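Telon Cutlery Sorting: data card and house rules

Maintainer: Yolandi Ngubane
Annotation guide: Irén Virág
Last revised: 13/07/2026

What's in it

Telon holds 1183 episodes of two-arm tabletop work with plastic forks and spoons. Every episode has wrist views and a view from above. The longest runs 58 seconds. It felt longer.

The rules below came out of our January review, when we had to throw away over 200 episodes for reasons that were entirely our own fault.

Before you record

Both containers go on the table before the arms move. Labels stay at the far end. If you turn a container to make a grasp easier, you have invented a new task, so give it a new task name.

Wipe the table. A crumb will be learned with the same devotion as a fork.

Start with the grippers open and holding nothing. Check the cables through the full reach of each arm — not just the reach you plan to use.
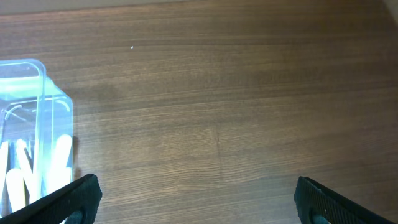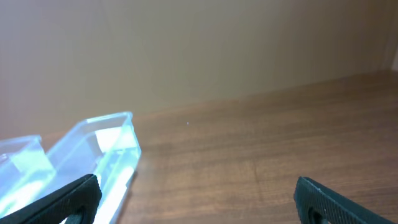
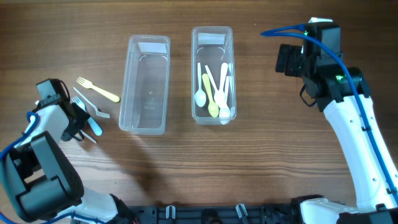
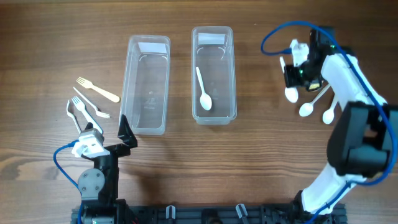

Telon workspace: two wrist views, then two views of the table with both arms.

While you record

Hands stay out of the workspace while the arms are powered. If a spoon lands on the floor, stop the episode first and rescue the spoon second.

Utensils may overlap. Real drawers are worse. Don't tidy the pile between grasps.

Labeling

Mark an episode "done" only when the gripper has let go and backed off. "Nearly" is a failure with good manners, and it gets labeled as a failure.

Use color names only when you can tell the color in the view you're labeling. Clear plastic is "clear" even when it looks blue.

Two people label each episode. Disagreements go to Lamai Klinhom, who has settled 5 so far and would like fewer.

Known gaps

One table, one type of light, no knives. Please don't report kitchen performance from this.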